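Wanted: People Who Will Fold Laundry Badly, on Purpose, for Money
Lornex – Open call for test operators, Siriwan two-arm kit
Posted 2026-01-13

Lornex is looking for 16 paid test operators to put the Siriwan tabletop kit through a long, repetitive and occasionally maddening trial. If you have ever stood over a basket of clean clothes and thought "surely a machine could do this," you are our target customer. You may also be about to find out how patient you are.

Siriwan is a two-arm kit for small workshops, teaching labs and people with more bench space than sense. It goes on sale in November. Before then we need it used by people who didn't design it, because the people who did design it know exactly where not to poke it. You will poke it there.

What you would be doing

Each session runs 2 hours at our Pralmont site. You sit at a control station and drive both arms through a set of cloth jobs: pick up, spread out, fold, stack, and the one listed on the schedule as "general untangling." Then you mess up the cloth and do it again. You will make notes after every run. We read them, including the rude ones.

Cloth is harder than it sounds. A metal block stays where you put it and has the decency to keep its shape. A cotton sheet has opinions. Most of the work is getting two grippers to agree on which bit of fabric is a corner, and a good deal of the rest is getting them to let go of it at the same moment. 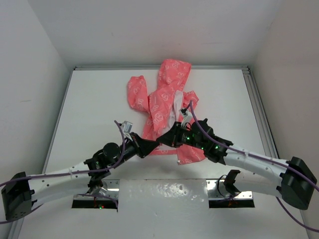

Siriwan arms on a cloth job. Pink fabric, two grippers, no corner in sight.

You'll also spend part of each session on the dull stuff that decides whether a kit is any good. Are the setup instructions readable by a person who wasn't in the room when they were written? Can you swap a wrist camera without swearing? Does the Skostent control software tell you what went wrong, or does it just say "Error" and leave you to think about your choices? We want plain answers. "It's fine" will be handed back to you with a request for a second sentence.

Who we are looking for

You don't need an engineering background. We have plenty of engineers and they are part of the reason for this call. We do need you to be 18 or over, able to sit and concentrate for a full session with a break in the middle, and comfortable using both hands on the controls. Glasses are fine. Left-handers are very welcome, as our first round had a shortage and we suspect the controls show it.

It helps if you have worked with fabric for a living or a serious hobby: tailors, quilters, hotel housekeepers, theater wardrobe people, parents of several small children. It also helps if you can write down what happened in the order it happened. This is a rarer skill than folding a fitted sheet.

If you currently work for a company that makes or sells robot arms, please sit this one out.

What you get

We pay $80 per session, plus parking. Complete the full run of sessions and there is a $300 bonus at the end — this is our polite way of saying the middle part drags. Coffee is free and you will understand the price once you've tasted it. Operators who finish may also buy a kit at the staff rate, though we won't be hurt if by then you never want to see one again.

What you won't get is a promise that the robot will do your laundry. Siriwan is sold as a kit for learning and development work, and the sales page says so in large type.

Small print, in normal-size print

Sessions log arm movements, camera footage of the work area and your written notes. Your face and voice are not recorded. You'll have a short safety briefing before your first session and you keep your hands out of the enclosure whenever the arms are powered. You can drop out whenever you like and you'll be paid for every session you started.

How to apply

Use the form on the Lornex careers page and pick "Siriwan operator trial" from the list. Skip the resume. Tell us in a few lines what you do, which times of day suit you, and how you fold a T-shirt, step by step, as if to someone who has never seen one. We sort applications mostly on that last answer. Everyone who applies gets a reply, even if it's a no.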